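Re: [refurb-list] Falley towers, which ones to keep?

Tane Ruawai wrote:
> We have 70 of the old office towers in the store. Before I order
> drives from Quinlan, can someone tell me if the drive cage opens
> without tools? And how many RAM slots?

Hello Tane,

I opened one this morning. The cage has a blue plastic latch on top, so I did not need the screwdriver there. I see two RAM slots, both black. There is also a graphics card in mine, but maybe not in all of them - please check before you write it in the list.

I would keep 8 for spare parts and prepare the others for the Lendora school. Please order the drives without caddies, we have enough blue ones.

Best regards,
Ilse

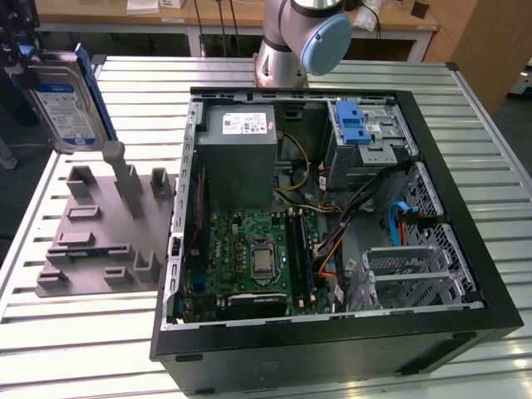 Tower on its side, panel off. Drive in blue caddy at upper left.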